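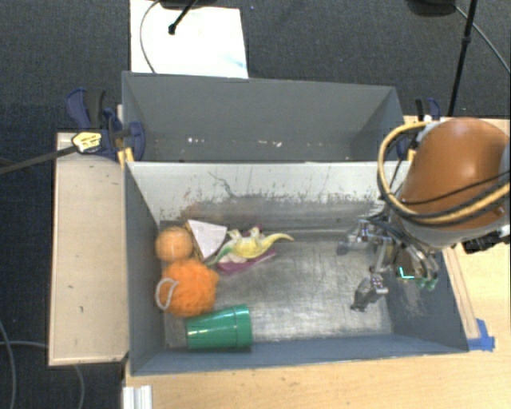 Prullia Loft Desk Set: one year in a dorm room

I bought the Prullia set in August 2023, two weeks before I moved into the residence hall at my university. It has a bed riser frame, a narrow desk that goes under the bed, and a hanging shelf. I paid 558 dollars with delivery. My hall gives every student a bed and a desk already, but the desk is wide and the room is for two people, so I asked the housing office if I could send mine to storage. They said yes, and it took one form.

Assembly

The box weighs over 34 kilos, and my room was on the fourth floor. The instructions have 16 steps and the drawings are clear until step 11, where the left and right rails look the same. I put them the wrong way and had to begin again. You need two persons for the frame. The small key in the box is too soft, so please bring your own.

Living with it

The desk is steady when I write and a little less steady when I type fast. The surface takes a laptop, one open textbook and a cup, and then it is full. During exams in May I studied mostly at the library for this reason. The shelf I like very much. I kept my course readers on it all year and it did not bend.

The bed is higher than I expected. My roommate could hear each time I turned over, because the frame makes a dry sound at the corners. Felt pads helped with this.

Compared with others

On my floor there was also a Lidico set, which costs 898 dollars and has real drawers. It is quieter. The Oda desk is cheaper, but it comes without the riser, and Plaseo did not ship to our campus when I asked.

Moving out

I took it apart in one evening. Two screws were damaged, and Prullia sent new ones for free after I wrote to them twice. This fall I will use only the desk and the shelf, in a shared apartment.

My rating: 4 out of 5 for the shelf, 3 out of 5 for the rest.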